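Ticket: Kemeys scheduling app, reminders going out twice
Opened by: Tegwen James
Status: Open, then Closed, then Open again, now Closed

OK so I'm starting a proper ticket for this instead of complaining in the chat. Since the October update, people on our Kemeys account have been getting two reminder emails for every booking. Same text, same subject line, a minute or so apart. I got a pair myself this morning and thought I'd just clicked something silly, but then the front desk forwarded me a whole string of grumpy replies.

What I've tried so far:

Logged out and back in. No change, obviously, but you were going to ask.

Checked whether the contacts had been imported twice. They haven't. I went through the list by hand over a very large coffee and found 51 people who got doubles, and every one of them is in there a single time.

Turned reminders off and on again in Settings. For one lovely hour I thought that had fixed it! Then the 2 p.m. batch went out and there they were, two of each.

Update, later the same day

Found something weird. The doubles only happen for bookings made through the Collik form on our website. If I type a booking straight into Kemeys, it sends one reminder and behaves itself. I made five test bookings each way to be sure. All the form ones doubled, none of the typed ones did.

So I went poking around in the Collik side, which I hadn't opened since we set it up (don't judge me), and there's a box under Notifications called "Send confirmation and reminder" that is ticked. I could swear it used to just say "Send confirmation." Unticked it, saved, made another test booking for the afternoon. One email. Yay! Closing this.

Reopening, sorry

It's back. Only for some people this time, and they're all in the Clurnstead group. The main office ones are fine. I looked in the send log, and the second email for the Clurnstead people doesn't show up in Kemeys OR in Collik, so something else must be sending it. I scrolled back until the log stopped at 3000 lines and there's nothing in there that looks like a duplicate.

I also asked support whether there's some kind of queue that keeps old jobs hanging around. They said to clear the outbox and wait overnight. Cleared it, waited overnight, still doubles. Picture below. It's the table with the beige cloth and the snack bag on it.

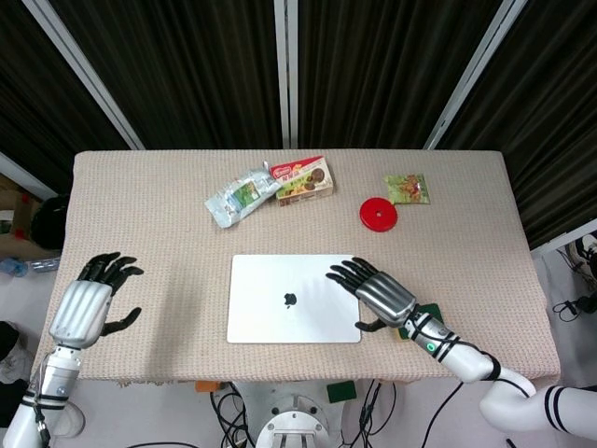 Tiina Aaltonen replied that the Clurnstead calendar was still connected to the old Grirnenico account, and that Grirnenico sends its own reminders for anything it can see, using whatever template it copied over last. She said to look under Connected Calendars, remove it there, and then revoke the access from the Grirnenico end too, or it would hook itself back up at the next sync.

Well, that was it! I didn't even know we still had a Grirnenico login. It took me three goes to guess the password and then a reset anyway, but Clurnstead was sitting right there with a cheerful green "syncing" next to it. Removed it in both places, forced a sync, made two new bookings through the form and one by hand. One reminder each, and the Clurnstead people who'd been getting doubles got one each from the 2 p.m. batch as well.

Still to do: cancel the Grirnenico plan, and take my test bookings out before someone turns up for one. Closing again.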